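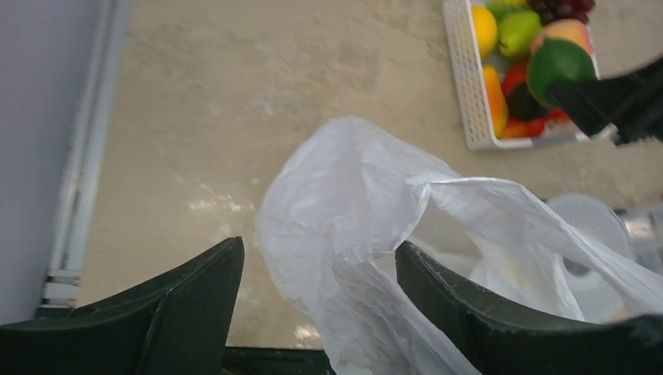

Setting grip effort for thin film on a two-arm bench

Plastic bags are the hardest item in our bagging routine. A rigid object stalls the fingers and the controller sees a clean rise in motor current. Film gives almost no rise until the fingers meet, and by then the bag is either held or pinched through. The procedure below sets the close command on the bag arm so that it holds film without overloading the servo. It assumes two arms on one table, one for the bag and one for produce, both running the Toma control script.

Before you start

Home both arms and park the produce arm clear of the bag arm's path. Wipe the inside faces of the fingers with a damp cloth and let them dry. Check the fingertip screws. A loose tip shifts the zero and every number after it will be wrong.

1. Find the closed position

Lower the torque limit to its minimum. Step the gripper closed with nothing between the fingers until the position reading stops changing. On our arm this is 483 counts. Write the value into the config file as grip_zero.

2. Set the film offset

Set film_offset to 4 counts past grip_zero. The fingers cannot reach that position, so the servo keeps pushing lightly for as long as the command is active. Larger offsets hold no better on our fingers and heat the motor.

3. Raise the torque limit

Bunch a bag by hand and place it between the fingers with the loop upward. Close. Pull down on the free end with a spring scale. Raise the torque limit one step at a time until the bag stays put at a 3 newton pull, then stop.

4. Set the approach

Film moves in any draft, including the one the arm makes. Limit the last part of the approach to a slow speed and add a short pause before closing. Turn off the bench fan.

5. Test with both arms

Start the produce arm only after the bag arm reports hold. Watch for loose film drifting into the second arm's path. If it does, move the bag waypoint away from the basket and repeat.

Wear

Inspect the rims of the fingertips regularly. Rough spots can snag film on release. Sand them lightly and repeat step 1 afterward. Darius Gavrilă replaced the set on the Tekidau bench at 4,000 cycles. If you fit new fingers, do not reuse the old grip_zero, even when the parts come from the same print file.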